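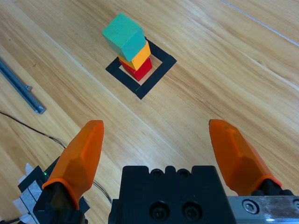 feliszew wrote:
I want to ask about block stacking for small children, and mostly about how strict the adult should be. We play a game at our kitchen table with my son, who is nearly four. The rule is that the tower must be built inside a marked square, and if it stands while we count to 10, he gets a point. Yesterday we had the argument again. A tower like this one, with red at the bottom, then yellow, then the teal cube, is inside the black tape, but every block is turned a different way and the top one hangs over. I gave the point. My husband says it is not a proper tower and I should teach him to line up the edges. What do you do at home?

Lovisa W wrote:
Give the point! The rule was inside the square and standing. If you wanted straight edges you had to say so before the game. My daughter would go on strike if I changed the rules after she finished — and I would understand her.

joergf_2223 wrote:
I must disagree a little. I also think the point is correct for this round, but a twisted tower stops at three blocks, maybe four. When my boys wanted to go higher, they needed to learn that the flat sides should meet. I showed them one time with my own tower next to theirs and said nothing. After some days they copied it.

feliszew wrote:
Thank you both. Jörg, did you use a smaller square too? I have a feeling that ours is too generous, there is a lot of free wood on all sides of the bottom block.

joergf_2223 wrote:
Yes, but later. First big square, then one only a little wider than the block. With the small one they start to turn the first block so it fits, and the others follow it.

Liv Eide wrote:
I would not make it smaller at that age. My nephew got so angry with a small square that the blocks went under the sofa and the game was finished for the whole of February. Better to add more blocks. We have the Skarholm set with 300 pieces and we use maybe 5 at a time.

Lovisa W wrote:
Liv, 300 is brave. Where do you keep them?

Liv Eide wrote:
In a bag behind the door, and in my shoes.

joergf_2223 wrote:
Felicja, one practical question. Does the tape leave glue on the table? I used a cheap one on oiled wood and it was sticky for weeks. Warm water with a bit of dish soap helped, but the oil came off with it and I had to oil that place again.

feliszew wrote:
I have not lifted it yet, so I don't know. I will try one corner tonight and write here. About the smaller square I will wait, and my husband may build his straight tower next to ours.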